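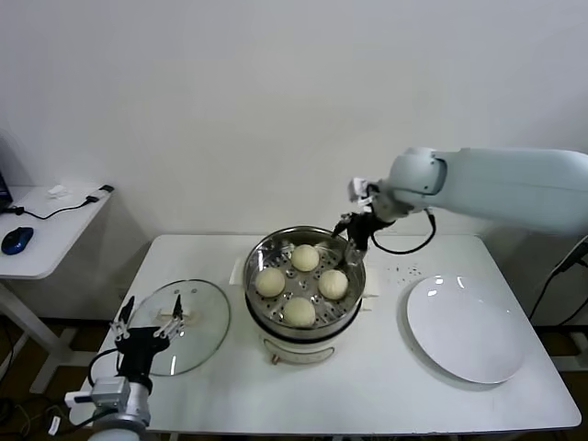 Ticket 939: Buns stick to the tray and get wet spots on top
Product: Culon electric steamer, round, glass lid
Opened: Oct 28, 2021
Location: Jillville
Status: Solved

Original message

Hi all! First off, I love this steamer. I've had it since April and it gets used more than my oven does. It heats fast, it's easy to wipe down, and four buns fit in the tray in a diamond with room between them.

My trouble is with plain steamed buns. Two things keep happening:

1. The bottoms stick to the tray. The dough sinks a little into the round holes, and when I lift a bun part of the base stays behind.
2. The tops get shiny wet patches that dry into yellow dents. It's always worse on the bun at the back.

I start with 300 ml of cold water, put the buns in right away, and turn the knob all the way up. Eleven minutes, then lid off and buns straight onto a plate. The dough is the Bramska bun mix, made as the bag says. I haven't tried paper under the buns because I like the little dot pattern on the bottom (silly, I know, but it's so nice!).

What I've checked so far:
- Tray is clean, no old dough in the holes.
- Lid sits level all the way around.
- Steamer is on a flat table, no wobble.
- Same result with a fresh bag of mix.

I also tried taking the lid off two ways. Lifting it straight up is bad, the water runs to the middle and drips on everything. Tilting it up at the left side and letting it drain against the rim is better, but I still got one spotted bun out of the batch.
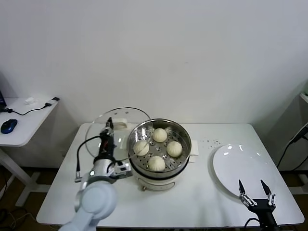
Reply from Culon Support
Thanks for such a clear write-up. The wet patches and the sticking usually have the same cause, too much heat at the start. Please try these in order and tell us where it changes:
- Let the water come to a boil before the tray goes on.
- Turn the knob down to the middle once the buns are in.
- Brush the tray with a thin coat of oil, holes included.
- When time is up, switch off and leave the lid closed for a few minutes before you open it.
If the tops still spot, tie a thin cotton cloth around the lid.

Update from customer

OK, I've been steaming like mad over here. Results:

Boil first: small change. Bottoms a bit firmer.
Knob in the middle: big change on top! No yellow dents at all, but the bottoms still stuck.
Oil on the tray: they came away clean, dots and all. I was so happy I made another batch the same evening.
Resting with the lid shut: I tried 7 minutes and that works for me. Less than that and the skin wrinkled – more than that, I can't say, we were hungry.

Didn't need the cloth. I do have one from the Montes market if it starts up again in winter.

One more thing that helped: I now lay the lid flat on the table, well to the left, and keep the big plate on the right. Then I can move the buns over one by one without carrying anything across the tray.
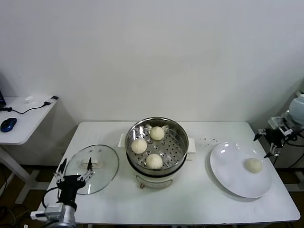 First bun on the plate, three still in the steamer.

Last question before you close this: can I use the same middle setting for filled buns, or do they need the knob up higher?

Reply from Culon Support
Same setting, just add a few minutes. Check one in the center before you take out the rest. Closing the ticket now, and you can reopen it from your account page.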